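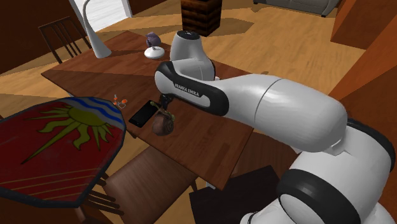
Chapter 8
Planning with an Object in the Hand

After reading this chapter you should be able to:
- explain why a plan that was valid for the empty arm may become invalid after a grasp
- attach a grasped object to the collision model of the arm, and detach it again
- choose the allowed contacts for the first and last centimeters of a motion
- read the planner log and say which check rejected a given state

8.1 The arm changes its shape

In Chapter 7 the arm moved from one posture to another and carried nothing. Its shape was known before the program started. We had one collision model for each link, and these models never changed during the whole query.

When the gripper closes on an object, this is no longer true. From the point of view of the planner, the last link has grown. A small round object held between the fingers may add only a few centimeters, but these centimeters are at the worst place, because the hand is the part that comes closest to the table and to the other things on it. Consider a round object held a little above a tabletop, with a smartphone lying flat beside it. The fingers can pass over the phone with good clearance. The object below the fingers perhaps can not.

Students often meet this problem first as a mystery. The planner reports success, the path looks smooth on the screen, and then the simulator reports a contact in the middle of the path. In most cases the planner is correct about the question it received. The question did not include the object.

8.2 Attached bodies

The usual solution is to move the object from one list to another. Before the grasp, the object belongs to the world, together with the table, the chairs and the lamp. After the grasp, it belongs to the robot, and its pose is stored relative to the hand. We call such an object an attached body.

Three things must happen in the same planning step:

1. The object is removed from the world model. If it stays there, the hand will be in collision with it at the start state, and every query fails at once.
2. The object is added to the hand link, with the transform measured at the moment of closing.
3. The pairs "finger and object" are marked as allowed contacts.

The third point is forgotten most frequently. In the Brondura library, used for all exercises in this book, the function attach() does the first two steps but leaves the third to the user. Haruna Fujimoto, who wrote the first version of this function, kept it this way on purpose, so that a contact is never permitted without a line in the program that says so.

8.3 Leaving the surface and coming back

At the moment of lifting, the object still touches the table. A strict checker will refuse this state. It is tempting to allow contact between object and table for the full motion, but then the planner is free to drag the object along the wood. We recommend to split the motion: a short vertical part where this contact is allowed, and a long part where it is forbidden. Placing uses the same parts in the opposite order.

The long link of the arm needs attention too. During a low placement near the front edge of a table, the upper links may stretch over a large part of the tabletop, and a tall object such as a lamp with a curved neck can become the real obstacle, even if the hand never goes near it. For this reason we always check all links - also when the task seems to concern only the fingers.

8.4 A first experiment

Load the dining room scene from the Erkley set and run the script carry_low. It sends 132 queries with random goal positions above the table. Run it first without attaching the object, then with the object attached. In our own test, 90 of the paths from the first run were rejected when we checked them again with the attached body.

Write down for each rejected path which pair of bodies was in collision. You will need this table in Section 8.6, where we introduce the padding method of Yasuo Ueda and compare its planning time with the exact meshes.

Before you continue, please make sure that your collision log is switched on. The setting is off by default in the Zivatis viewer, and the log can not be recovered after the run is finished.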